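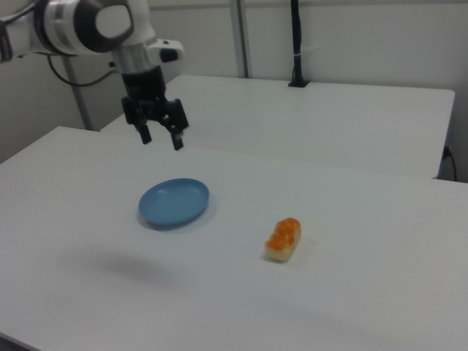 搬送中にグリッパが開いてワークを落とす(通信タイムアウト 313、手首の特定角度で再現)

カテゴリ:協働ロボット/エンドエフェクタ/配線
状態:解決済み

Rónán Kavanagh

テーブル上のワーク(オレンジ色のトッピングが載った小さな細長い形)をつかみ、青い楕円の皿に置くだけの単純なピックアンドプレースを組んでいます。アームはTorkcombe、グリッパはZilmontの平行2指型、通信はRS-485、電源は24 Vでアームの外側を這わせたケーブルから供給しています。

症状は次のとおりです。

把持してから皿の上空へ移動する途中で、グリッパが指令なしに開きます。ワークはテーブルに落ち、アームはそのまま軌道を続けて、何もつかんでいない状態で皿の上で解放動作をします。コントローラには「313 エンドエフェクタ応答なし」が残りますが、警告扱いのためプログラムは停止しません。数百ミリ秒で通信は復帰し、次のサイクルは正常に動くことが多いです。

発生頻度は一定しません。連続運転では最初の発生が97サイクル目、次がその3サイクル後でした。ワークを皿の遠い側から取るときに多く、近い側ではほとんど出ません。遠い側では手首がほぼ逆向きに回ります。

試したこと:

把持力の設定を変更(弱、中、強)。変化なし。
搬送速度を半分に変更。頻度は下がったものの、発生はします。
通信タイムアウトの設定値を延長。313の件数は減りましたが、落下は減りません。
グリッパ単体を机上で電源に直結し、開閉を連続実行。異常なし。

最後の結果からグリッパ本体は白と考えています。タイムアウトを延ばしても落下が減らない点が理解できません。通信が切れたことが原因で開くのであれば、両者は連動するはずです。

もう一点、ケーブルはアームの左側で弧を描くようにたるませ、壁側へ戻しています。可動域を優先して長めに取りました。これが多すぎるのか足りないのか、判断基準があれば知りたいです。

追記:グリッパを制御盤側の別の24 V系統につないでも同じでした。アーム外周のケーブルは同じものを使っています。

Brendan Kinsella

ファームウェアは最新ですか。以前、別の機種で似た警告が出たときは、更新と再起動で消えました。313は通信関係なので、ボーレートの不一致も確認してください。

それで直らなければグリッパの交換が早いと思います。

コメント(Rónán Kavanagh):ファームウェアは最新です。ボーレートが不一致なら一度も通信できないはずで、今回の症状とは合いません。机上では正常なので、交換は保留します。

Fionnuala Tully(ベストアンサー)

通信ではなく電源の瞬断を先に疑ってください。313は結果として出ている可能性が高いです。

理由は、質問文にあるタイムアウト延長の結果です。通信線だけが切れた場合、この種のグリッパは通常、最後に受けた指令を保持します。延長して警告が減ったのは、瞬断後の再起動が延長後の待ち時間内に収まったためと読めます。一方、電源が落ちて再起動すると、設定によっては初期化動作に入り、指を全開まで動かします。延長しても落下が減らないことと整合します。

確認手順を書きます。ワークは外し、非常停止に手が届く位置で、低速で実施してください。

1. グリッパの稼働時間カウンタ(または起動回数)を読み出し、控えておきます。Zilmontの機種ならステータスレジスタにあるはずです。落下の発生後にもう一度読み、カウンタがリセットされているか、起動回数が増えていれば電源断で確定です。

2. グリッパ側コネクタの直近で24 Vを測ります。テスターの平均値表示では数ミリ秒の落ち込みを拾えないため、オシロスコープを立ち下がりトリガで待機させます。しきい値は20 V程度から始めてください。

3. 手首の軸だけをゆっくり端から端まで回します。落ち込む角度が毎回同じなら断線しかけ、角度がばらつくならコネクタの嵌合不良が有力です。

4. 角度が特定できたら、アームを止めた状態で、その姿勢のままケーブルを区間ごとに軽く押します。コネクタの根元、手首直後の固定点、たるみが始まる位置の順に見ます。

5. 電源を切り、ケーブルを外して芯線ごとの抵抗を測ります。まっすぐな状態で正常でも、曲げた状態で値が跳ねれば不良です。24 Vと0 Vの両方を測ってください。0 V側が浮くと通信の基準電位も動くため、通信異常と見分けにくくなります。

たるみの量については、長さだけで決めないほうがよいです。基準は、全姿勢でコネクタに張力がかからないこと、メーカー指定の最小曲げ半径を下回らないこと、たるみがアームの別のリンクやテーブル上の物に引っかからないこと、の3点です。長くても、固定点がコネクタに近すぎると曲げが一点に集中します。写真のように大きな弧で左へ逃がす場合、弧の重さと振れがアーム側の根元にかかります。私の設備では、コネクタの手前に固定点を一つ追加し、そこから先だけを動かす構成にしています。

ケーブルを固定配線用から選んでいるなら、交換時に可動用へ替えてください。ねじりが入る手首まわりでは、曲げ耐久だけでなくねじり耐久の記載も必要です。

コメント(Rónán Kavanagh):起動回数が取れました。落下ごとに1ずつ増えています。オシロは明日借ります。

コメント(Fionnuala Tully):では電源断です。ソフト側の調査は止めて構いません。

Dušan Đorđević

原因は上の回答でよいと思います。別の観点で、警告のままサイクルが続く点を先に直すべきです。

現在の構成には二つの問題があります。

一つは、把持の喪失を検出していないことです。グリッパの指の位置フィードバックを読み、ワーク幅に対応する範囲から外れたら停止させてください。把持直後の一回だけでは不足で、搬送中も周期的に監視し、皿の上で解放する直前にも判定を入れます。指が全開、または全閉なら把持なしです。通信が途絶えた場合は、最後に取得した値を有効とみなさないでください。古い値を読み続けて把持中と判定する実装をよく見ます。

もう一つは、313の扱いです。エンドエフェクタが応答しない状態でアームを動かし続ける理由はありません。313は停止扱いに変更し、復帰には人の確認操作を要求します。自動復帰にすると、落ちたワークを拾おうと手を入れた時点で次のサイクルが始まる可能性があります。

再起動時の初期化動作も確認してください。機種によっては、無効にするか、指令があるまで保留できます。保留にしても電源断中の把持力は別の話で、機構にセルフロックがなければ保持されません。落として困る物、人に当たって困る物を運ぶなら、ばね閉じ式などの保持機構を持つ機種を選定する段階に戻ります。

逆に、指が閉じる方向で初期化する設定にするのは勧めません。今は落下で済んでいますが、指の間に手があるときに電源が復帰すると挟まれます。

停止処理の順序は、アームを減速停止、グリッパへの指令を凍結、エラー表示、人の確認、の順です。グリッパを開いてから停止する順にはしないでください。

コメント(Brendan Kinsella):警告を停止に変えると稼働率が下がりませんか。

コメント(Dušan Đorđević):下がります。下がった分が、これまで見えていなかった不良です。

質問者による結果報告(Rónán Kavanagh)

手順3で再現しました。手首を遠い側へ回し込んだ姿勢でのみ、24 Vが9 V付近まで落ちます。落ち込み時間は最長で64 msでした。角度は毎回ほぼ同じです。

手順4では、手首直後の固定点を押したときに反応がありました。外して測ると、0 V側の芯線が曲げた状態で導通不安定です。24 V側と通信線に異常はありません。外被に目立つ傷はなく、目視では見つけられませんでした。固定点はコネクタに近く、曲げがここに集中していたようです。使っていたのは固定配線用のケーブルでした。

対策として実施した内容:

ケーブルをMcGrathの可動用(ねじり対応品)に交換。
コネクタの手前に固定点を追加し、元の固定点は幅の広いバンドに変更。
313を停止扱いに変更。復帰は確認ボタンのみ。
指の位置を搬送中も監視し、把持範囲を外れたら減速停止。
再起動時の初期化動作を保留に設定。

監視については、通信が途絶えたときに古い値を返す実装になっていました。指摘のとおりだったため、値に取得時刻を付け、期限切れなら把持なしとして扱うように修正しています。

交換後は同じプログラムで遠い側のみを連続運転し、落下も電圧の落ち込みも出ていません。停止処理は、アームを低速にして搬送中にグリッパの電源を意図的に切り、減速停止することを確認しました。このとき指は開かず、ワークは保持されていましたが、把持力が残る時間は測っていません。

残件が一つあります。追加した固定点のために手首の回転範囲が少し狭くなり、皿の最も遠い縁に置く姿勢で余裕がありません。皿の位置をアーム側へ寄せて対応する予定です。

コメント(Fionnuala Tully):ソフト側の軸リミットも新しい範囲に合わせておいてください。手動操作で元の範囲まで回すと、今度は新しい固定点に張力がかかります。

コメント(Rónán Kavanagh):未設定でした。追加します。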